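Clisness Divided Spice and Condiment Tray

A rectangular woven tray for keeping small bottles and jars together on a benchtop, pantry shelf or table. The weave is tan-brown, the edges are raised, and fixed dividers split the inside into narrow channels on one side and a larger section on the other.

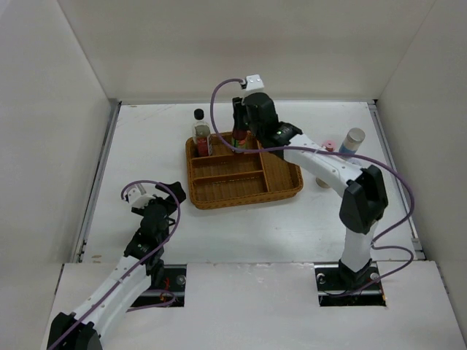
The narrow channels suit sauce bottles and tall shakers, which stand upright and don't knock against each other when the tray is carried. The larger section takes wider jars, tea tins or a folded serviette or two. Tall bottles are best loaded first.

Product code: 1018
Weight empty: 195 g
Sold: singly or in a carton of 6
Colour: natural tan
Liners: 2 washable cotton liners included

Care: wipe with a damp cloth and leave to dry in the shade. Do not soak. Crumbs and spilled spice can be brushed out with a dry pastry brush. If oil gets into the weave, use a little dishwashing liquid on the cloth and wipe again with plain water.

The tray has no lid and is not meant for loose food. Ground spices, seasonings and anything sticky should stay in their own jars with the caps closed. Flip-top shakers should be clicked shut before they go back in. 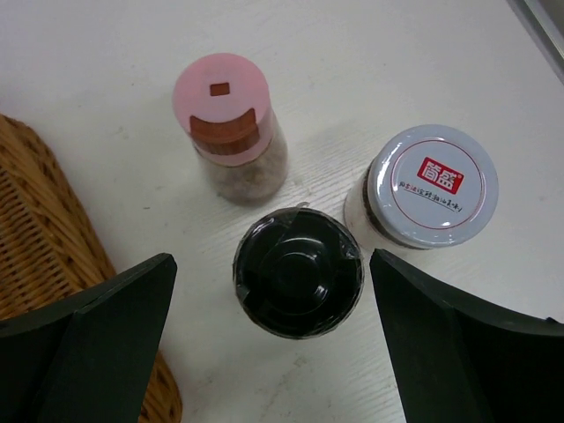 Cristóvão Pinheiro: Had mine since October. Good for the little jars, but I keep the soy sauce on a saucer inside it, as drips are a pain to get out of the weave. Would buy a deeper one if you made it.

Goes with the Redden jar labels and the Marinho oil bottle. Postage is worked out at checkout.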